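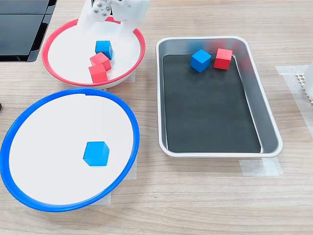 Bastien Renaud wrote back to the last issue that a gripper test on painted cubes tells you very little, and that he would sooner see the controllers compared first. He has a point about the controllers. We kept the cubes because both jaw sets can pick them up, so a miss says something about the jaws.

Jun 12, 2026
By the Kurnden bench group

The comparison now running is between the Clorilach jaws and the broad white ones printed at Clillumdale. The job is sorting red and blue wooden cubes between two bowls and a metal tray, with the arm and the controller settings left alone. The dishes are lined up with tape on the tabletop, and anyone who shifts one should put it back on its mark before the next run.

The Clorilach jaws have done 2828 picks. The printed pair has done 1747 and is still going. Most of the trouble so far is with cubes that touch each other, where a wide fingertip pushes the neighbor away before it closes.

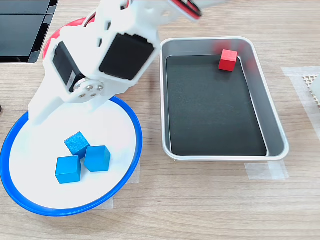 Slowing the last part of the descent helped with that, but it made each run longer. We have set the final approach at 14 millimeters above the cube for both sets and will leave it there until the printed pair catches up.

After that come 100 runs on the Roussel controller, using whichever jaws are on the arm at the time. Results should be ready for the November issue. Run logs go in the shared folder, one file per run.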